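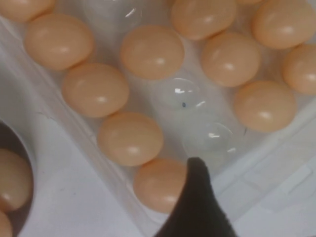
2. Egg storage — what we did

Group: Ilse Dierckx, Cheuk-hei Tu, Anouk Van Rooij
Date: Jan 8, 2025

Question was simple. Do eggs keep better in a clear plastic tray or in a cardboard box? Same fridge, same shelf, 23 days.

Clear tray has rounded wells, one egg each. Good thing about clear plastic — empty wells show right away, so we didnt have to lift anything to check what was used. Peach-orange shells are easy to see in it too.

Cardboard box was from Florton, the shop by school. Holds less. Smelled a bit after the first week.

2.1 Method

Float test in a glass of cold water. Sinks flat = fresh. Stands up = older. Floats = throw out. Anouk did the water, Cheuk-hei wrote it down. One egg dropped on the floor, not counted.

2.2 Results

Tray: 9 tested, all sank, two of them standing up a little by the end.
Box: 9 tested, all sank, four standing up.

Difference is small. Could be the box was nearer the door — we forgot to swap them halfway. Should of done that.

2.3 To fix before final version

Fridge temperature, only have it for week one. Graph labels. Ask Ms. Bakker if the float test needs a source.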